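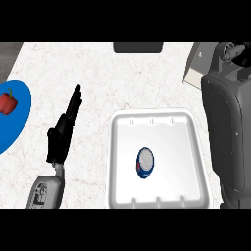
Attachment 1 – can in the tray, pepper on the blue plate, left hand empty between them.

Ticket 3168: Generated episodes rejected by the length filter
Project: Flarkby kitchen set
Opened by: Leonie Grube
Status: Resolved

Leonie Grube, Thursday, May 20, 2021
I started a batch of 400 episodes for the can and tray task last night. Only 121 passed the filter. The rejected ones all say "too short", but when I replay them the motion looks complete to me. I attach one view from the replay. Same seed list as in the Brestby batch, which had no such problem.

Berwyn Dafis
Thanks. Which value do you have for min_steps? And did you change the control rate?

Leonie Grube
min_steps is 300. The rate I did not touch – but I have pulled the new config from the main branch before the run.

Berwyn Dafis
Then it is this. The new config saves every second step, so an episode has half the length on disk. The filter still counts saved steps. Please set min_steps to 150 and run only the filter again, you do not need to generate anything.

Leonie Grube
Done, nearly all of them pass now. The few which still fail are real failures, I looked at them – the hand closes too early. I leave these out of the training set.

Berwyn Dafis
Good. I will make the filter read the save interval from the config. Closing.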